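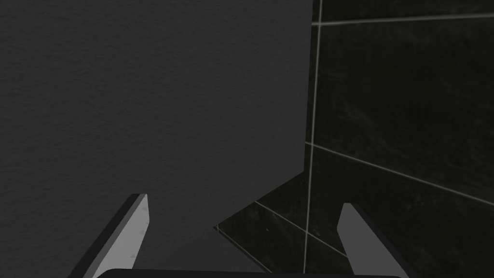 Wrist view from the simulator: gripper open, gray panel on the left, black tile on the right.

Budgeting for a kitchen robot: simulate first, or just buy the arm?
Posted by tilegrout_tom, 4 April 2021

We run a small shared kitchen and have been talking since January about getting a single arm to handle the boring end of things, meaning wiping down, moving containers and putting stuff back where it lives. The room has glossy black tile on the walls and the counter, chosen by somebody who has never had to clean glossy black tile.

Before spending real money I built a rough version of the room in a simulator, and the render at the top is from the wrist camera with the arm parked close to a panel. As you may notice, the robot has a commanding view of gray. If I were the robot I would ask for a transfer.

My options so far:

An Erka arm with the basic two-finger gripper. The dealer throws in a wrist camera mount but no camera, in the way that hotels throw in a shower.

A used Rosov arm, a bit cheaper, with a controller that the seller calls "mature."

Renting either one through Mujić for 2 months and deciding after that.

What I can't work out is how much to put aside for things that are not the arm. I wrote down $500 for "extras" and then sat looking at it, and it looked back. Is one wrist camera enough, or should I be planning for a second one? And is there any point paying for more simulator time, or have I learned what I'm going to learn?

flangeandfriends wrote:

Your $500 is going to be gone before the arm is bolted down. When we set up our bench I kept the receipts in an envelope, and the mount plate, cable sleeves, an emergency stop button with a long enough lead and a spare set of fingertips came to $817. That was without any camera at all. We also didn't need an electrician, and you might.

On the camera, look at your own render. With the wrist that close to the panel you get a big flat surface with nothing on it to tell the software how far away it is, and the part you'd care about, the corner where the counter meets the wall, is squeezed into what's left. Dark shiny tile is also hard work for a lot of depth cameras. The real stuff will throw back every ceiling light you own, and the simulator is being very polite about that. Your lighting in there is nice and even. Go stand in the kitchen and see if yours is.

So yes, plan for a second camera, fixed, up high and looking down at the counter. Ours is a plain color one from Brikuva and cost $285. The bracket cost extra, because of course it did. Put it on the wall opposite the tile if you can. Before you order, add that same camera to your simulated room and move it around until it can see both the counter and the fingers when the arm is working near the panel. That costs you an evening, and moving a real bracket costs you holes in tile.

If I had to rewrite your list, in order:

arm, or rental deposit
mounting and safety bits
fixed camera and bracket
spare fingertips
whatever you were going to spend on a fancier gripper, which can wait

I'd rent from Mujić or whoever is near you. Ask them in writing who pays for shipping on the way back. Arms are heavy and the crate is heavier.

oldcobbler88 wrote:

get the rosov. had one for years. "mature" means the fan is loud

never used a simulator so cant help there

nightshift_niko wrote:

Mostly agree with flangeandfriends, with one grumble about the simulator question. Don't stop yet, just stop making the room prettier. The marbling in those tiles is lovely and will not help you choose an arm. What you need to find out is reach. Put the base where it would really go, put the panel where it really is, and check that the fingers can get to the inside corner without the elbow going through the wall. Try it with the Erka model and the Rosov model if you can find files for both. My first pick couldn't reach the back of the counter, and I learned this after delivery, with the box already flattened.

Also measure your containers. A gripper can look wide open on screen and still be too narrow for the lid of whatever you buy in bulk. Fingertip spares are cheap, a different gripper isn't, and the dealer will want to sell you the adapter too.

For wiping, budget for cloths and some kind of holder for them. I know it sounds silly next to the price of an arm. Mine spent its first week holding a sponge in a binder clip.

tilegrout_tom wrote:

Thanks, all. The extras line has been crossed out and is now just an arrow pointing up. I'll do the reach check with both arms this week and ask Mujić about the return shipping. Does anyone know if the Brikuva bracket fits a square post, or is that another envelope?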